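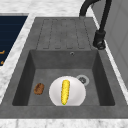
Unit 6: Teleoperation in the Simulated Kitchen
Course notes, Přemysl Bartoš

Reading before lab: the Flivum operator guide, up to the part on latency. Skip the history chapter. The author enjoyed it more than you will.

Last unit we let a planner find its own way to the plate. This unit you drive. You wear the gloves, the simulated hands copy you, and whatever you do gets recorded, including the part where you scratch your nose.

Terms for the quiz
Episode: one attempt, from reset to release.
Retargeting: mapping your fingers onto the robot's. Your fingers and its fingers disagree about most things.
Idle hand: the one you forgot about.
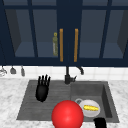
Fig. 6.2. Two black hands at the sink, one upright over the drainboard. The plate is in the basin.

Keep the idle hand still and out of the basin. A policy trained on your episodes can learn your fidgeting as readily as your grasping, and it has no sense of which one you were proud of.

The Steltcombe set has 1483 episodes. Radosław Tokarz went through them in February and kept 700 — the rest were mostly people waving at a faucet. Read his notes on rejected grasps before you record anything.

For lab: record 13 episodes each. Approach slowly, close the fingers, pause, then lift. Do not delete your failures. Label them and hand them in with the others.

Due 2020-10-26, in the Bendivell folder. The Akbulut folder is full.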